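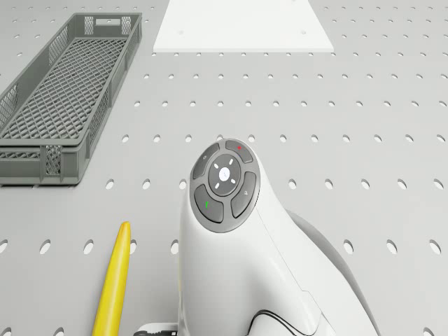 3. 补助款是怎么在议会里走丢的

3.1 先说说我去看了什么

前一节讲制度，写得很干，我自己校对的时候都打瞌睡。这一节换个讲法，直接说我在凯沃拉（Kevora）区议会旁听和翻档案时碰到的事情。我关心的问题很窄：低收入家庭的孩子在寒假期间没有学校午餐可吃，区里设了一笔“假期餐食补助”，这笔钱从预算表到饭碗中间要经过哪些人的手，又在哪一步慢下来。

按条例的写法，流程顺得很。学校报名单，社会事务科核对，议会的家庭事务小组批准额度，签约的供餐企业送餐。我第一次读到的时候还在旁边画了个笑脸（真的，那份复印件还在我抽屉里）。可是只要坐进会场听上一个下午，就会发现条例里那句“经小组批准”占掉了整个流程里最长的一段时间，而条例对它一个字的期限都没有规定。

2018年7月5日（星期四）的那次会议是我材料里最完整的一次，有录音，有速记，还有议员们会前互发的便条。议程上补助款排在倒数第二项，前面是停车场和一座桥的护栏。护栏讨论了90分钟！等到主持会议的希尔德加德·迈内克（Hildegard Meinecke）终于念到“假期餐食”四个字，旁听席上已经走了一半人，我也饿得很，这大概影响了我当天的笔记质量，有几处字迹后来怎么都认不出来。

3.2 “紧急”这个词的价钱

我原来的假设很简单：反对派拖延，执政派推动。翻完材料以后我把这个假设删了。当天发言反对立即拨款的阿尔内·克莱因施密特（Arne Kleinschmidt）和迈内克同属一个党团，而且他在二月的会议上还投过赞成票。他反对的理由写在速记里：一旦把这笔钱定性为“紧急支出”，它就要从机动资金里出，第二年便不会自动进入常规预算。换句话说，喊得越急，钱越像一次性的。

这个说法我一开始觉得是托词，后来跟社会事务科的特达·德雷斯勒（Theda Dreßler）聊过，才觉得里面有真东西。她把话说得很白：“急款批得快，可是每年都得重新求一遍，学校那边根本不敢提前签人。”她手上的案卷有75页，光是学校来信问“明年还有没有”的就夹了厚厚一叠。我问能不能复印，她想了想说可以，但要把孩子的名字全部涂掉，于是我花了整个上午拿黑笔涂纸，涂到手指头都是黑的。

所以在这里，关于营养不良的公共语言和预算分类之间有一种别扭的关系。公开讲话里，政治人物喜欢用警报式的说法，把儿童挨饿讲成迫在眉睫的社会危险，媒体也爱引用这种句子；会议室里，同一批人又会很小心地避开“紧急”二字，怕它把款项推到那个不稳定的科目里去。我把公开讲话稿和会议速记并排读，用词的温差大得有点好笑。德雷斯勒对此毫不意外，她说科里早就备着两套措辞，给报纸一套，给财务一套。

我并不打算据此指责谁虚伪。讲话的人要争取注意，开会的人要争取科目，两件事用的是两种文体。麻烦在于学校和家长只听得到前一种，他们在报纸上看到“刻不容缓”，就以为下个月食堂会开门，结果等来一封措辞客气的延期通知。访谈里有位母亲把那封信贴在冰箱上，她说贴着是为了提醒自己别再信了。这句话我在编码时归到“制度信任”下面，归得不太舒服，但也没找到更合适的类别。

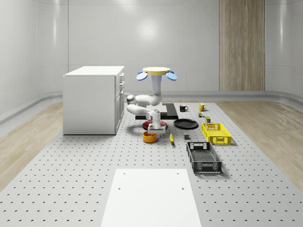 图1　带孔平台上的白色机械臂与白色柜子（仿真渲染图）

3.3 供餐企业这一头

再说说送饭的人。区里先后跟两家企业签过约，一家叫埃尔基科（Erkico），一家叫帕斯泰克（Pasteck）。我原以为企业会是抱怨最多的一方，毕竟拨款时间定不下来，他们连土豆都不好订。结果埃尔基科的联系人埃尔弗里德·哈伯科恩（Elfriede Haberkorn）讲了一大通别的事：名单。学校报上来的名单格式各不相同，有的写班级，有的写住址，有的是手写之后扫描的，歪的，还缺一角。她的团队要先把名单誊清，再去安排路线。

我追问她，拨款延迟到底影响多大。她的回答我全文照录，因为它改变了我对这一节的写法：“晚两个星期我们能扛，名单错一行，就有一个孩子站在门口看别人吃。”我后来在开放编码里给名单单独开了一类，前期的访谈也回头重编了一遍，工作量比预想的大得多，不过值得。

帕斯泰克那边我没能做成正式访谈，只拿到合同附件和几封往来邮件。从邮件看，他们更在意付款节点，每封信末尾都客客气气地附一句催款。我把这些邮件当作背景材料处理，没有进入编码，读者在附录里也不会看到引文。这当然是个缺口，两家企业的处境可能差别很大，我现在的叙述明显偏向愿意跟我说话的那一家。

还有一个小地方值得记一笔。区议员德尔特·伯切尔（Dörte Böttcher）提过一项修正案，要求小组必须在收到名单后的固定期限内表决，逾期视为同意。修正案编号之后大家都叫它“伯切尔条款”，在走廊里被提到的次数远远多过在会议上。它最后没有进入表决，速记里只留下一句“留待下次讨论”，而下一次会议的议程上找不到它。我问过伯切尔本人，她耸耸肩，说下次换个名字再提，别挂她的姓也许更容易过。

3.4 材料的毛病

写到这里得交代几句。我听到的都是愿意开口的人，财务科始终没有回信，所以关于科目选择的解释基本出自它的邻居之口。旁听笔记是我一个人记的，没有第二个人复核，7月那次还好有录音兜底，二月那次只有速记，语气和停顿全没了，克莱因施密特当时投赞成票究竟有多痛快，从纸面上看不出来。

另外，我跟德雷斯勒后来熟了，会一起喝咖啡，这对访谈有帮助，对距离感没有。我在分析时把她的陈述尽量跟案卷对照，对不上的地方一律以案卷为准。有一处关于延期通知寄出顺序的说法，她和案卷完全相反，我按案卷写了，她读过初稿之后仍坚持自己没记错。她的意见我保留在脚注里，下一节讨论表决期限时还会用到这份通知。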